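Nirnden Walking Club > Meetings > Notes from meetings > June drinks meeting

Home | Walks | Drinks stops | Meetings | Lost property | Join us

Notes of the drinks stop meeting, Furnival Room, 7.15pm

There were six of us plus Clive Oakley in the chair, and me writing this up, so if it rambles you know who to blame. We started late as the key to the Furnival Room had gone home in somebody's coat pocket and had to be fetched back. Apologies from the two who do the Vasley end, who were both on nights.

1. Last time's notes

Agreed as right apart from one thing. I put down that the flapjack at the Nirnden stop had run out by eleven and I've been told very firmly it was ten. Corrected. Clive signed them on his knee with my pen and I haven't seen the pen again.

2. What we pour the drinks into

This was most of the evening! I'd expected it to take five minutes and we were still on it at twenty past eight.

For anyone who hasn't been following, last year we got through 2000 paper cups over the summer walks, and this year with the Vasley loop added on Clive reckons on 3000. That's a lot of bin bags to carry back across a field, and I say that as the person who carried them (the bottom went on one by the stile and I won't go into it). So the question was whether we carry on with paper for everything or get some plastic tumblers that can go home, be washed and come out again.

We had the paper one with the blue sleeve to talk about, and two colours of plastic, the teal and the pale yellowy green. Everyone had a view. Clive is for the teal as he thinks it'll hide the tea stains. I like the pale one, partly as you can tell at a glance whether there's any squash left in it, and partly because it's cheerful and our gazebo is the colour of porridge. One of our newer members asked whether we could have both and use the colours for different drinks, teal for water and pale for squash, and I thought that was the best idea of the night.

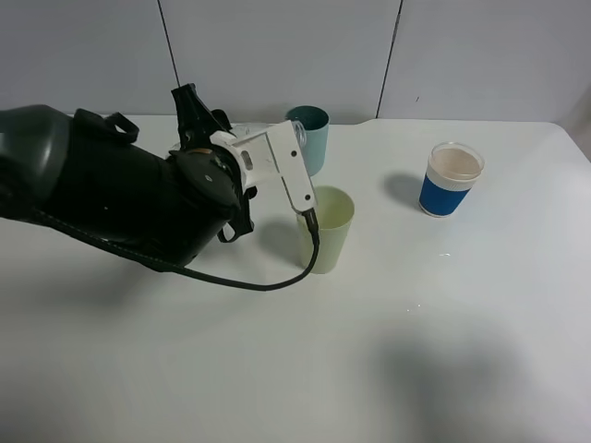
Teal, pale yellowy green, and paper with the blue sleeve. 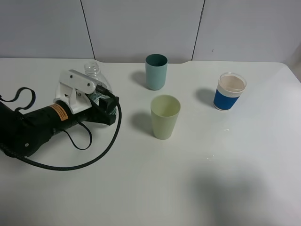 The trouble with any tumbler is hot drinks. I wouldn't want to hand somebody a plastic cup of tea straight off the urn, and the lady who runs the urn said she flatly wouldn't do it, so that was that. Paper stays for tea and coffee. Everybody seemed happy with this, or at least hungry enough to stop arguing.

Then we had a long go round about washing up. There's a cold tap at the Nirnden stop and nothing at all at Vasley. Used tumblers will go in a lidded crate, come back in Clive's car and be done in the kitchen here at the end of the day. I did ask who'd be doing them. There was a silence in which I could hear the fridge. In the end we said there'd be a rota and I've been asked to draw it up, so please be nice to me when I ring.

Agreed: tumblers for cold drinks, both colours. Paper cups with sleeves for hot. I'm to get a price from Mornumance for the tumblers, and Clive is to find out if they'll take back any paper cups left in unopened boxes.

Somebody asked if people could just bring their own mugs. They can, and some already do, but we've never managed to get everyone to remember - I forgot mine three walks running - so it'll go on the walk notice as a suggestion and we'll leave it there.

3. Tables

The big folding table has a leg that won't lock. We had a look at it after the meeting and it needs a new catch. Until then please put it up against the wall side of the gazebo and don't lean on it, and don't let the urn anywhere near it. The smaller one is fine but wants a scrub, and I've got some of that pink paste at home which I'll bring.

We also talked about how things get laid out, as the queue at the last stop went back on itself and met in the middle. From now on cold drinks at the near end, hot at the far end, cake in the middle where it slows people down and they have a chat. Cups upside down until they're wanted, to keep the flies and the grass out.

4. Vasley stop

The farmer is happy for us to use the corner by the gate again so long as we're off by four and the gate's shut behind us. Parking for 2 cars only, so the crates and the people will have to share. I said I could walk up from the village if someone takes my bag.

It was pointed out that there's no shade up there. The spare gazebo poles are in the Furnival Room cupboard but the roof isn't, and we couldn't think where it had got to. If you borrowed it for a barbecue, all is forgiven, just leave it in the porch.

5. Cake

Plenty of offers for June, thank you all. Could we have something without nuts this time? Please write what's in it on a bit of card and put the card on the tin, and put your name on the bottom of the tin too, as I've still got three that aren't mine (one square, one round, one with a Scottie dog on the lid).

6. Anything else

The first aid bag has been restocked. The squash is nearly all orange and we'd like some blackcurrant. Clive would like the wheeled trolley back by the next walk and he looked at me when he said it, so I'll check the garage.

We finished at ten to nine. I washed up and the urn lady dried.

To do before next time
Me: price from Mornumance, washing-up rota, pink paste, garage
Clive: paper cup returns, catch for the table leg, blackcurrant squash
Whoever has the gazebo roof: porch please

Next meeting same room, 7.15pm again, date to go on the walks page once the key's been copied.

Contact the club | Copyright Nirnden Walking Club | Back to top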